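The Green Plate

The letter from the housing office said Kuldeep Mathur had until the end of February to clear his mother's apartment. He took the bus out to Prullgate on the first morning he had off, with a roll of trash bags and a packet of labels he had bought at the station.

The apartment was on the second floor, over a shop called Dhillon that sold phone cards and vegetables. The stairs smelled of onions. He had a key but the lock had always been stiff, and he had to pull the door toward him with one hand and turn with the other. His mother used to do it with her hip.

He started in the bedroom because he thought it would be worst. It took two hours. She had owned very little that could be called nice. There were cardigans, a winter coat, shoes in their boxes, and a drawer full of elastic bands and bank statements. The last statement said she had 3,651 dollars. He put it in his jacket and put the others in a bag.

At noon his sister called from Troscombe.

"Have you done the kitchen?" she said.

"I'm working up to it."

"I don't want any of it. I told you that. Only the plate, if it's there."

"What plate?"

"The green one. The oval one she did the salad on."

He said he would look. She asked if he was eating, and he said he was, and then she had to go back to work.

He had forgotten the plate. When they were children it came out for visitors and for birthdays. It was wider than any other dish in the house and didn't fit in the cupboard with the rest, so it stood upright behind the bread bin with a dish towel folded in front of it. Their mother bought it the first year she was at the Otuva factory, when she was packing biscuits at night. She had paid too much for it and their father had said so. She answered that she was tired of eating off things other people had given her.

It wasn't behind the bread bin. He went through the low cupboards and found pans, a pressure cooker with no weight, and a great many plastic tubs without lids. He found the lids in the oven. He sat on the floor for a while with the oven door open and sorted them by size, and then he put them all in the same bag.

The kitchen window looked over the yard behind the shop. A man was down there stacking crates. He stacked them badly and they leaned, and he stood back and looked at them and went inside.

Kuldeep made tea without milk. He drank it standing up, and while he was drinking it he saw that the top of the refrigerator was higher than it ought to be. There was something flat up there, wrapped in newspaper, with a tray on top of it and a box of lightbulbs on the tray. He got the chair.

The newspaper had gone soft. He unwrapped it on the counter one sheet at a time. The plate was paler than he remembered. He had been thinking of it as properly green, like a pea, and it was nearer to mint. He washed it with the last of the dish soap and dried it and ran his thumb around the rim, feeling for a chip. He didn't find one.

He called his sister but it rang through. He told her voicemail that he had it.

After that he didn't want to go on with the cupboards. He had not eaten, whatever he had told her, so he went down to the shop. The man from the yard was behind the counter.

"You're the son," the man said.

"Yes."

"She came in every day. She'd buy one thing. One tomato. I said to her, take six, it's cheaper, and she said then what would she do tomorrow?"

Kuldeep bought a lettuce, a tin of chickpeas, a lemon and some bread. The man would not take money for the lemon. Kuldeep thanked him and stood there a moment longer than he needed to, in case there was more, but another customer had come in wanting a phone card.

Upstairs he ran the cold tap until it was really cold, the way she did. She had rules about salad. The leaves went in whole. They were never cut with a knife, and they went down before anything else did, one at a time, and you looked at each one. As a boy he had been given this job and had hated it. He would throw them on in a heap and she would take them all off again without a word and hand him the first one.

He pulled a leaf from the lettuce and shook it over the sink.
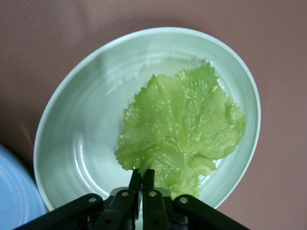 One leaf looked foolish on a plate that size. He moved it a little to the right. Then he moved it back, and thought that this was just the kind of thing that had made him so angry when he was nine, with the guests already in the next room and everybody hungry.

He put down a second leaf and a third. He worked from the rim in, letting the frilled ends lie toward the outside, and by the time he had used half the lettuce it looked the way it was supposed to look. He drained the chickpeas and tipped them into the middle. He cut the lemon and squeezed it over with his hand underneath to catch the seeds. There was salt in a jar by the stove.

The phone rang while he was eating.

"You found it," his sister said.

"It was on the fridge."

"Is it broken?"

"No. I'm using it."

"Using it for what?"

"Lunch," he said. "Salad."

She didn't say anything, and he could hear a printer running behind her. Then she asked if he had laid the leaves out properly, and he said he had, and she said she didn't believe him.

"Come and see it, then," he said.

"It's 70 miles."

"I'll be here until the end of the week. There's still the hall closet, and I haven't touched the balcony."

She said she would see about the car. She asked him what was in the hall closet and he told her he was afraid to open it. She laughed at that, and then she really did have to go.

He finished what was on the plate and washed it again and dried it. He looked at the newspaper, which was no good for wrapping anything now. He folded a dish towel in half, stood the plate up behind the bread bin, and put the towel in front of it. Then he took the roll of bags and went out into the hall.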